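About Prunwood Cooking School
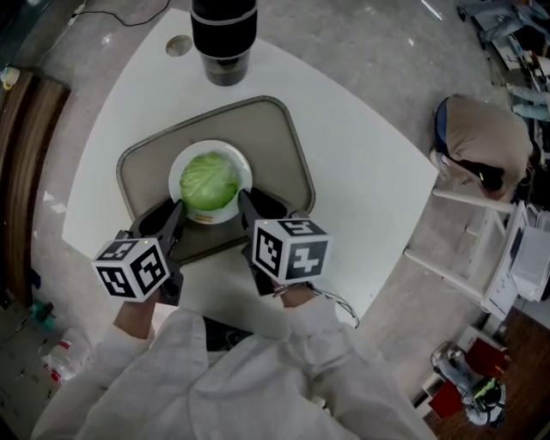

Katville, May

Prunwood teaches everyday cooking to adults. Lakshmi Poduval and Arnaldo Quintela opened the school in a former shoe store on Bhat Street, and it is still there, next to the post office.

We run 12 courses a year. Most last 3 weeks and meet in the evening, from 6:30 to 9. Knife skills, soups and stocks, and bread are offered every term. Pickling and vegetable cooking change with the season - check the course list before you sign up.

Lakshmi teaches vegetables, rice and lentils. Arnaldo teaches bread and fish. Narendra Solanki joined us from a hotel kitchen and handles the weekend workshops. Zdzisław Kołodziej runs the pickling course and orders all our produce.

A single workshop costs $35, and a full course is $200. Both prices include ingredients and the loan of an apron. Bring closed shoes and a container for leftovers.

The office is open mornings. Gift cards are sold at the front desk - they do not expire. Parking is behind the building, off the alley.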